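Open day at the Romaniuk mill, Gisville

The Romaniuk mill opens its doors one Wednesday in October, and this year I finally made the drive. Parking is in the field behind the dye house. Wear boots. I got there at 9:30 and the line for the first tour already reached the gate, so I took a ticket for the 11:00 and went to look at the shop.

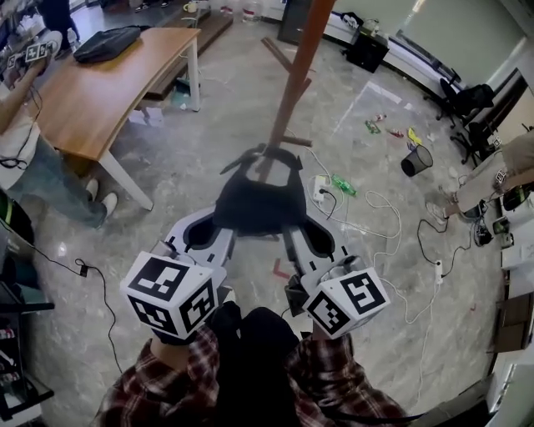

Lucero Cabrera
Contributing writer, Zodbridge Textile Guild newsletter

The shop sells blanket ends, seconds and cone yarn. Prices are marked on the shelf and not on the goods, which slowed things down at the register. I bought two seconds in gray herringbone, each with a small flaw near the hem, for $70 the pair. Full-price blankets start at $100.

Our guide was Ingrid Esposito, who runs the finishing department. She took us through in the order the wool goes: sorting, scouring, carding, spinning, weaving, finishing. The scouring room was shut down for the day, so we only saw the bowls from the walkway. Carding was running. It is loud enough that she stopped talking and pointed, then explained everything in the corridor afterward.

The spinning floor has 644 spindles on two frames. One was down for a bearing. The other was making a two-ply for a furniture customer in a color the mill calls Ustitix, a flat green that has been on the card since the seventies. Esposito said they still match it by eye under a north window before anything goes to the lab.

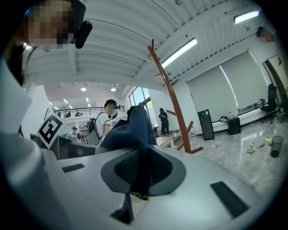 Weaving took up the longest part of the visit. The wide looms are on the ground floor because of the vibration, and the warping creel is upstairs. The warp on the loom we stopped at had 2533 ends, all drawn in by hand over almost two days. A man from our group asked what happens if one end is put in the wrong place. You see it as a line down the whole cloth, she said, and you go back and fix it.

Finishing was the part I had come for. The fulling machine was open and we could feel samples before and after – the difference in thickness is bigger than I expected. The raising machine still uses wire rollers. The mill gave up teasels before Esposito started there.

Lunch is soup and bread in the old wool store, cash only. The tour runs 90 minutes and has a lot of stairs. Tickets for the afternoon groups were gone by noon.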